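Quiénes somos

¡Hola! Somos Hutton, un equipo pequeño metido en una pregunta que suena sencilla y nos tiene ocupados desde hace tiempo: cómo enseñar a una máquina a doblar ropa a partir de lo que hace una persona con las manos. Yo llegué para dos meses, a echar un cable con los datos, y aquí sigo (encantada, la verdad).

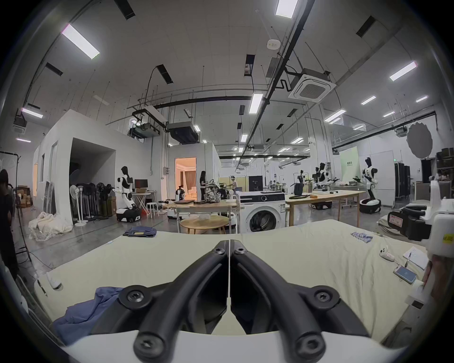
Nuestro método se llama Rosimow y parte de demostraciones cortas. Cada una se divide en agarres, y el modelo aprende a predecir el siguiente agarre en lugar de la trayectoria entera. Hasta ahora llevamos 3.855 demostraciones, de las que 279 quedaron apartadas para evaluar y no se tocan. Lo que más nos cuesta son las prendas que empiezan hechas un gurruño, como la tela azul arrugada de la mesa, porque el borde bueno para agarrar puede estar en cualquier parte. Con unos vaqueros ya doblados, en cambio, ¡qué descanso!

También probamos a entrenar con muchos menos ejemplos. Con 200 bien elegidos, Rosimow aprende a estirar una camiseta casi tan bien como con el conjunto completo, y ese resultado nos cambió los planes: ahora dedicamos más tiempo a escoger que a grabar. Las mangas se nos siguen resistiendo, eso sí.

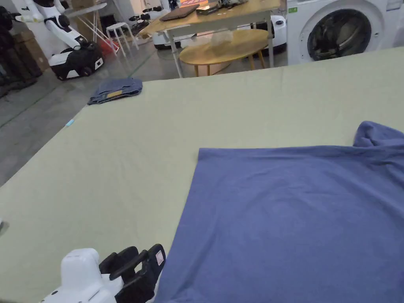 Prenda azul extendida, con un pliegue recogido en una esquina.

Compartimos código y discusiones larguísimas con la gente de Kwon, y en noviembre empezamos con Bistwood, la parte dedicada a toallas y sábanas. Si trabajas en algo parecido o te apetece llevarnos la contraria, escríbenos desde la página de contacto.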